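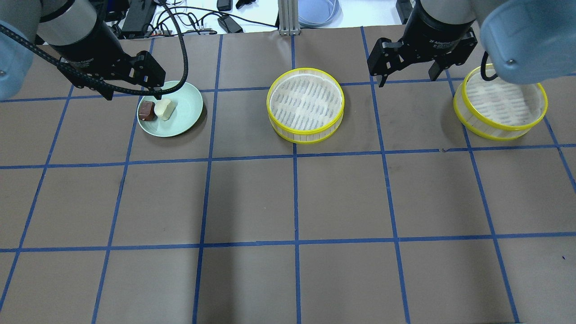

According to Berenice Hinojosa, the hardest part of her treatment was the waiting, and she told our staff as much at her first follow-up visit: three weeks between the mammogram and a conversation with anyone who could explain it. Her remarks are still read aloud to new employees at the Undness Breast Health Center.

About Us

The Undness Breast Health Center provides screening, diagnosis, surgical consultation and follow-up care to patients in Mullham and the surrounding towns. The center opened with 10 employees on the second floor of the Cervantes Building and now occupies the ground floor as well. Our imaging suite was added in March of our fourth year.

We see 800 new patients a year. Of these, 300 are referred by family physicians in the county, and the remainder come to us directly. No referral is required for a screening appointment.

Our Approach

Each patient is assigned a nurse coordinator at the first visit. The coordinator schedules tests, attends the surgical consultation if the patient wishes, and remains the point of contact through recovery. Results are given by telephone or in person - never by letter alone.

Leadership

Teodoro Olvera, Medical Director
Berenice Hinojosa, Patient Representative to the Board

Visiting

Parking is available behind the building, with the entrance on Plulon Street. Interpreters may be requested when booking.

Page last reviewed 1 October 2024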